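# Let the thread be slow

I teach closing. In the skills course at Vitard the other teachers have cutting, bleeding control and the handling of the bowel, and for me there is the last part, when the interesting work is finished and everybody is looking at the clock. I have done it long enough to have an opinion, and my opinion is that we measure the wrong thing.

Since January our residents get a score for every closure. The score comes from a program with the name Zulu, which takes the time from the first bite of the needle to the last cut of the thread and turns it into points, with 1000 as the best possible. The list with the points hangs beside the coffee machine. I understand why it was bought. A number is easy to put in a report, and young surgeons like to compete, I also liked it at their age.

But I see what happens to the hands. A resident who wants points will take the second bite before she has looked at the first one. She pulls the thread through in one long movement, and the tissue comes up with it like a tent. The edges meet, yes. If you look closely, they are a little pale where the stitch is, and pale means too tight.

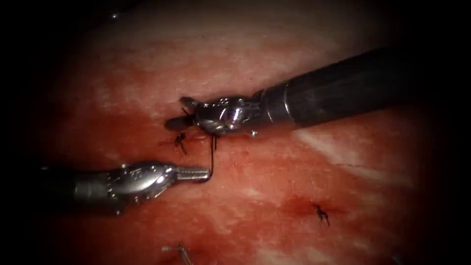 Tightness is the thing I speak about most, and there is no points system for it. A stitch should bring two edges together so that they touch. It should not hold them as a belt holds a pair of trousers. Tissue will swell in the next days, and a stitch that was comfortable on Wednesday evening can be strangling by the weekend. I say this in the first hour, I say it again in the last hour, and in between the residents pull.

I do not think they are careless people. They pull since a loose stitch looks like a mistake and a tight one looks like strength. It takes some time before the eye accepts that a quiet, almost lazy stitch is the good one.

The second matter is the thread itself. Beginners fear the loop. They see a long piece of thread lying over the field and they want it gone, so they pull it short, and then they have nothing left to tie with. My advice is to make friends with the loop. Let it lie open where you can see it. Know which end is the tail and which end is going to the needle, and before you move anything, follow the thread once with your eyes from one end to the other. This costs two seconds. A knot made around the wrong strand costs much more, and then you must cut it and begin again in tissue which has already been pierced.

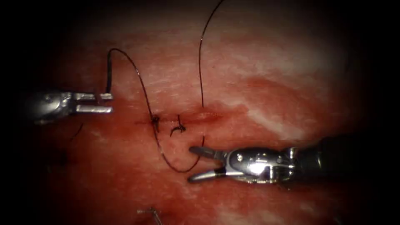
**Danuta Werle**
*Teacher of wound closure, Vitard skills course*

I kept a notebook for one year, with a line for every practice closure I watched. There were 706 of them. I wrote only what made me unhappy, so it is a sad notebook. The needle taken too near to its tip, the bite too shallow on the far side, the third throw of the knot lying crossed over the second. In some 200 of the lines I wrote just one word, "hurry." I do not claim this is science. It is one woman with a pencil, and another teacher would maybe write other words.

A colleague told me that speed is also safety, and I must be fair to this argument. A patient who is asleep for a shorter time is better off, and an operating room costs money for each minute. I agree with it completely. My answer is that fast closers whom I admire do not move fast. Their instruments go slowly and they go one time. When I watch a fast beginner, there are many small movements that had to be repaired by other small movements, and at the end the clock shows a similar time for both.

So what would I do with the list beside the coffee machine? I would keep Zulu, it is paid for, but I would hide the time during the first half of the course. In its place I would ask each resident to judge her own closure before I say a word: are the edges level, are the distances even, is any knot sitting on the cut itself when it should be at the side. At Skirnico, where I was a guest for a short period, they work in this way, and the students speak about their stitches as bakers speak about bread.

I would also spend more on thread. We practice with what is left over, often short pieces, and a short piece teaches bad habits. Last winter I asked for a box of the Cosow thread in full length and was told that it must wait for the next budget. It is still waiting. In the meantime the residents learn to tie with a tail that is hardly long enough to hold, and then we are surprised when they pull.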